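Preguntas frecuentes sobre el alquiler de habitaciones en la casa Hestia

Respuestas a lo que más nos escriben quienes buscan habitación por meses. Si tu duda no aparece, el correo está al pie de la página.

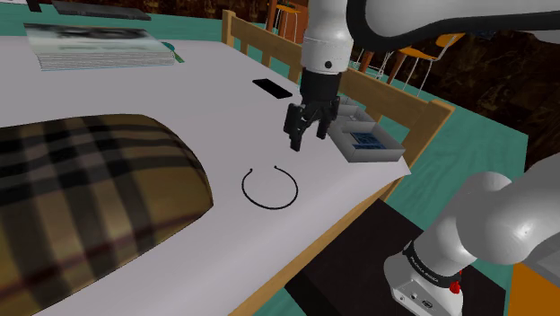

¿Cuál es la estancia mínima?

Dos meses. Para estancias más cortas no hacemos contrato, ni siquiera en verano. La única excepción es la prórroga: si ya vives en la casa y necesitas unas semanas más, lo hablamos y se firma un anexo.

¿Qué incluye el precio?

Agua, luz, calefacción, internet y la limpieza de las zonas comunes. La limpieza de cada habitación corre a cargo de quien la ocupa. El gas de la cocina también está incluido. No se cobra nada aparte por el uso de la lavadora, aunque el detergente lo compra cada uno.

¿Las habitaciones están amuebladas?

Sí. Todas tienen cama, colchón, armario, mesa de trabajo y silla. No damos sábanas ni toallas. Puedes traer muebles pequeños; para los grandes, pregunta antes, porque la escalera es estrecha y hace un giro en el segundo piso que no perdona.

¿Cuánto es la fianza y cuándo se devuelve?

Una mensualidad. Se devuelve por transferencia en un plazo de 15 días desde la entrega de llaves, una vez revisada la habitación. Si hay que descontar algo, enviamos el detalle por escrito con la factura correspondiente. El desgaste normal – una pared rozada, un tirador flojo – no se descuenta.

¿Puedo visitar la habitación antes de reservar?

Sí, y lo recomendamos. Las visitas las lleva Flor Sánchez y duran casi 15 minutos. Si estás fuera, se puede hacer por videollamada.

¿Cómo se reserva?

Se rellena el formulario, se envía copia del documento de identidad y se paga la fianza. La habitación queda bloqueada cuando llega el pago, no antes. Si dos personas preguntan por la misma, se la queda quien paga primero. Para entrar en septiembre conviene escribir en primavera; a partir de marzo ya publicamos lo que va a quedar libre.

¿Qué pasa si tengo que irme antes?

Pedimos un preaviso de 14 días, siempre por correo electrónico. Un mensaje de teléfono no sirve como preaviso. Si no has cumplido la estancia mínima, se pierde la fianza, salvo que encuentres a alguien que ocupe tu lugar y cumpla los mismos requisitos.

¿Se admiten visitas y pueden quedarse a dormir?

Las visitas son libres durante el día. Para dormir, hasta dos noches seguidas y avisando al resto de la casa. No hay cama supletoria.

¿Se admiten animales?

No. Lo sentimos, pero hay una persona alérgica entre los residentes fijos y no vamos a cambiarlo por ahora.

¿Hay horario de silencio?

De las 10 de la noche a las ocho de la mañana. Incluye la lavadora y las llamadas en el pasillo, que se oyen más de lo que parece.

¿Puedo empadronarme?

Sí, con el contrato firmado. Si el ayuntamiento te pide además una autorización de la propiedad, la prepara Albertina Bragança en un par de días.

¿A quién aviso si se estropea algo?

Escribe al correo de incidencias con una foto y el número de habitación. Si es una fuga de agua o te has quedado sin luz, llama directamente – el teléfono está pegado en la puerta de la cocina. De la caldera se encarga el taller Simões, que suele venir al día siguiente.

¿Hay sitio para bicicletas?

Sí, en el patio, bajo techo. Trae tu propio candado.

Contacto: formulario de esta web o correo electrónico. Contestamos por las mañanas.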